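Wastolano Word Lists -- README

Version 5. Maintained by Irén Csizmadia and Levente Gulyás.

What is in this package

The package has the word lists for the Wastolano dialect collection. These are names of tools, hardware and small parts of the house, as people in the villages near Skardale say them. Every entry gives the local word, the standard word, a short meaning in English, and the village where we heard it. There are 19 villages in this version. The version before had 12.

We started with kitchen words and later moved to the workshop, where the older speakers knew much more than we expected. The kitchen list is still the cleanest one. The workshop list is longer, but the spelling in it is not yet the same everywhere.

Files

kitchen.tsv -- pots, dishes, food containers
workshop.tsv -- hand tools, fasteners, trays and boxes
house.tsv -- doors, floors, roof parts
villages.tsv -- village codes and the full names
notes.txt -- remarks of the collectors, not edited

All files are UTF-8 with tabs between the columns. Please do not open them in a spreadsheet program and save again. It changes some codes into dates, and we already had to repair this in house.tsv.

Columns

id, local, standard, gloss, village, collector, remark

The remark column is often empty. A question mark in the gloss means that two speakers did not agree about the meaning. We kept both meanings and put a slash between them.

How the words were collected

The collectors visited the speakers at home and asked them to name things by showing or pointing. For rare tools we used a printed sheet with drawings made by Boglárka Erdős. Most conversations took roughly 100 minutes, with a break for coffee. Kwabena Baidoo checked all the glosses in English, and he also wrote the guide for new collectors.

We did not record names or ages of speakers in the files. The village code is the only thing which connects a word to a place.

Spelling

We write long vowels double. The soft l is written ly, also at the end of a word. In the workshop list you can still find the older spelling with an apostrophe -- these entries will be changed in the next version.

Known problems

The words for "bolt" and "screw" are mixed in the entries from Cundstead. Many speakers use one word for both, and the first collector did not note which object was shown.

The floor words in house.tsv have too few remarks. The word for a stone tile and the word for a baked tile can be the same, depending on the village.

Two village codes, DO and DB, both mean Dobos. Use DO.

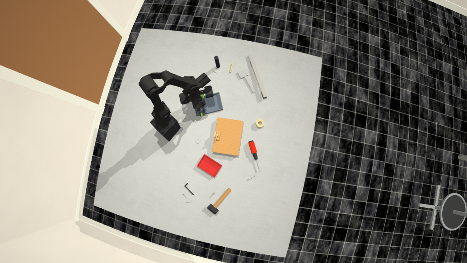 Fig. 1. Tools, trays and small hardware on a gray mat, floor tiles around it (computer rendering).

License and use

You can use the lists for teaching and research without asking us. If you print them, please name the collection and the version number. For use in a commercial dictionary, write to Levente first.

Corrections

Send corrections as plain text, with the id of the entry and the village you know the word from. A new word is welcome also without a standard form. Vilmos Farkas reads the corrections in August, so an answer can take a long time.

Changes in version 5

New villages added. Duplicate entries for "ladle" joined. The column "source" was renamed to "collector". Tabs at the end of lines removed from kitchen.tsv.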